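An open house at Dresberg

I said I'd go, so I went. The email from Dresberg promised "an afternoon with the future of household robotics," and I have been to enough of those afternoons to eat lunch first.

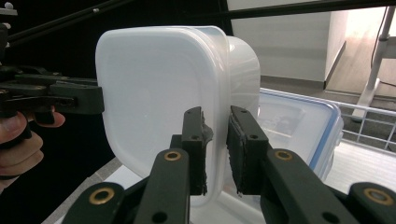 It took me most of an hour to get out to Ditcombe, and the building has no sign on the street side, so I walked past it twice. Inside there was coffee and a stack of lanyards, and then a talk that ran long. The talk had a slide with a line going up and to the right. The axis had no units. I asked about that and was told it was "illustrative."

Then we got to the part I came for. What they do there, for now, is tidy up food containers. A person takes a black gripper by the handle and does the job with it, over and over, with a camera riding along, and the recordings go off to train a program that is supposed to do the same job later with no person attached. They said they had 400 recordings of this one task. I have no idea if that's a lot. The man next to me, who works at Venckus and should know, shrugged.

Maricruz Esquivel ran the demo and I liked her, mainly for answering what she was asked. I wanted to know why plastic containers. She said they're light and slippery, they bend when you squeeze them, and the see-through ones are hard for a camera to make sense of. Fine. That's a real answer, and it's more than the slides gave us. She also let people try. Squeezing a tub by the rim with two narrow black fingers is harder than it looks, and I dropped mine. A kid of maybe ten did it first try and was unbearable afterward, which I would have been too.

My trouble is with what came after. There was a robot arm in the next room, and it was going to do the same task on its own. We watched it try 3 times. It got the lid on once. The second time it pushed the container slowly off the far side of the table while everyone stood there being polite. The third time somebody hit the stop button and said the lighting had changed. Maybe it had. It was past four in November and getting dark, but it gets dark in kitchens too.

I'm not saying it's fake. I've seen fake, at the Plalside thing last year, where a guy with a headset was standing behind a curtain. Dresberg at least shows you the hands. But the brochure says "ready for the home," and what I saw was people doing chores very carefully so that a machine might do them badly. Ieva Raudsepp, who gave the long talk, told us a pilot in real apartments is four months off. I wrote that down with the date next to it.

She also said the program "understands" containers. I asked what it does if you hand it a bowl. They hadn't tried a bowl.

They're doing another one of these in the spring and I'll probably go. I want to see the same task with the same tub, and I want somebody from the crowd to pick where it goes on the table. Parking is free behind the building, if you can find the building.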